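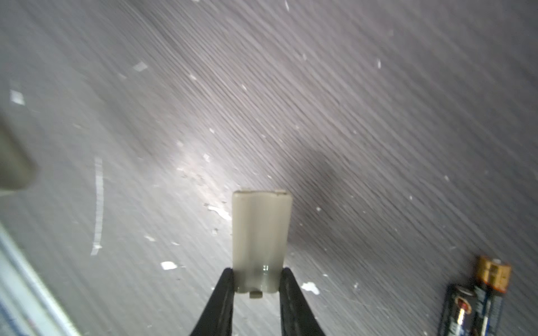
Liltero opens small parts reclaim bench at Travalow works

TRAVALOW, December 5, 2018 - Liltero, the repairer of household fittings and small appliances, today announced the opening of a reclaim bench for small plastic parts at its Travalow works. The bench will sort, clean and return to use the clips, tabs, covers and spacers that are removed from goods during repair and which, until now, have been sent away as mixed waste.

The new service follows a trial which began in August and was carried out jointly with Hilix, the parts supplier. During the trial, staff at Travalow set aside every loose plastic piece that came off a repair and passed it for inspection at the end of the shift. A total of 2,000 pieces were judged fit for further use and have been placed in stock.

Liltero will now make the arrangement permanent. The bench has been given its own area on the ground floor of the works, next to the dismantling room, and will be staffed on every working day.

Small parts present a particular difficulty for repairers. A rectangular cover no longer than a fingertip, with a single tab on its lower edge, may be the only thing that holds a larger panel in place. When the tab snaps, the panel is often replaced as a whole, and where the maker no longer supplies the panel the entire article may be thrown away. Pieces of this kind are also easily lost during repair, as they are light, pale in colour and hard to pick out among the scraps that gather on a work surface.

"Our customers do not think of a plastic clip as something of value until it is missing," said Deming Zeng, Head of Repair Services at Liltero. "We have had goods in perfect working order brought to us for want of one small piece. The reclaim bench will allow us to deal with many of these requests from our own shelves, and at a fair price."

Each piece received at the bench will be checked by eye for cracks, wear and missing edges. Particular attention will be paid to tabs and grooves, where damage is most often found. Pieces that pass will be washed, dried, sorted by shape and colour, and stored in numbered drawers. Those that fail will be separated by type of plastic, where this is known, and sent for recycling.

The stock list currently covers 300 different patterns of part. It includes end caps, cable clips, hinge covers, blanking plates and drawer stops in white, beige, grey and black. New patterns will be added to the list as they are identified, and independent repairers will be able to ask for a copy from the parts counter.

Hilix will continue to advise on the matching of parts to makers' drawings. The company will also supply new pieces where a pattern is in demand and no reclaimed stock is held. Reclaimed and new parts will be labelled separately - a point on which both companies were agreed from the outset.

"Colour was the question raised most often during the trial," said Aiguo Wan, Parts Manager at Hilix. "Beige and cream plastics change shade over the years, and a new piece can look out of place beside an old one. A reclaimed part of a similar age is frequently the better match. We were pleased to find how many could be put back into service after a simple wash."

Parts that carry electrical current, or which form part of a guard or safety catch, are not included in the scheme and will continue to be supplied new.

Repair shops and members of the public may also hand in loose parts at the Travalow counter. Pieces should be clean, free of glue and placed in a sealed bag, with the name of the article written on the bag if it is known. Liltero is unable to pay for parts handed in, and cannot return them once they have been accepted.

Customers seeking a part are asked to bring the broken piece with them, or the article itself where this can be carried. Staff will aim to give an answer within seven working days. An order may contain up to 10 reclaimed parts, and larger requests from the trade will be considered in writing.

A second bench is planned for the Liltero branch at Fang. The opening date will be announced once building work at the branch has been completed.

Notes to editors

Liltero repairs and maintains household fittings and small appliances for private customers, landlords and the trade. Its main works are at Travalow.

Hilix supplies plastic and metal parts to repairers and fitters.

Requests for interviews, or to visit the reclaim bench, should be made to the Liltero press office at the Travalow works.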